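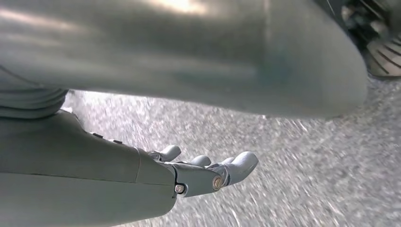

Merdale floor pickup, read me first

Hi! I'm Trí Đoàn and I put this set together over most of January, so if something in it is odd, it's probably my doing. The whole thing is about picking stuff up off a floor. Socks, pens, bottle caps, the little things that end up down there and stay (my own place supplied most of them).

What you get: 1,191 clips, sorted into 3 folders by floor. The folders are called Jitach, Sukport and Dagdag, which were the working names for the rooms, and I never got around to changing them. Sorry! Jitach is the tidy one. Dagdag is where I let things pile up before starting.

Each clip has a text file with the same name next to it. First line is the item, second line is where it was supposed to go, third line is my notes, if I had any. Some notes are just "again" because I'd dropped the item and was a bit grumpy.

Things I know about:
Clips longer than 90 seconds were trimmed at the end, so a few stop before the item gets put away.
I wrote "cap" for both bottle caps and pen caps until late in the month. Check the second line, bottle caps go to the jar.
Sukport has a rug in it and flat things on the rug are hard to make out.

If you fix any labels, please send them back to me and I'll fold them into the next version. I still have a drawer of coins and hair ties I want to add.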